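Fladell - manipulación doméstica con pinza de mano
Ficha de datos y notas de uso, versión 5

Qué contiene

2078 episodios de manipulación de objetos de casa (tarros, tapas, ropa, botes) recogidos por el personal de limpieza y lavandería de Bestar con la pinza manual Grusen. Cada episodio trae vídeo, apertura de los dedos y una etiqueta de tarea en castellano. 182 episodios están marcados como dudosos y no los hemos borrado. Quien entrene con ellos, que lo haga sabiéndolo.

Estructura

episodios/ un directorio por toma
etiquetas.csv tarea, turno, revisión
dudosos.txt lista de tomas marcadas
notas_turno/ comentarios de quienes grabaron, sin editar

Para qué se encargó

Debnath quería una política de agarre que descargara al personal de las tareas repetitivas. Esa es la frase del encargo y la copiamos tal cual. En la práctica, durante la recogida las tareas repetitivas aumentaron: coger un tarro, dejarlo, volver a cogerlo, con una herramienta más torpe que la mano y una persona revisando la toma después. El plan hablaba de horas ahorradas y no incluía las de grabar ni las de etiquetar.

Participaron 21 personas de la plantilla. En las notas de turno se repiten dos quejas, el peso de la pinza en la muñeca y no saber qué pasa con el puesto cuando termine la recogida. A la primera se respondió con pausas más largas. La segunda sigue sin respuesta por escrito.
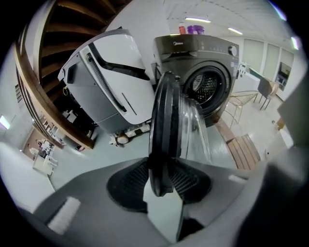
El vidrio es lo que peor funciona. El modelo de referencia suelta o aprieta de más con los objetos transparentes, y el porcentaje de acierto que circula en la presentación comercial los deja fuera. No lo citéis sin decirlo.

Limitaciones

- Lente muy angular, con mucha deformación en los bordes. No se entrega corregida.
- Pocas tomas con ropa mojada.
- Las etiquetas de turno de noche las puso una sola persona y no se contrastaron.

Uso

Investigación y pruebas internas. No sirve para medir el rendimiento de los trabajadores, aunque los tiempos por episodio estén en el csv y alguien ya lo haya pedido - en la versión 6 saldrán redondeados.

Pendiente: revisar los dudosos, traducir las notas de turno.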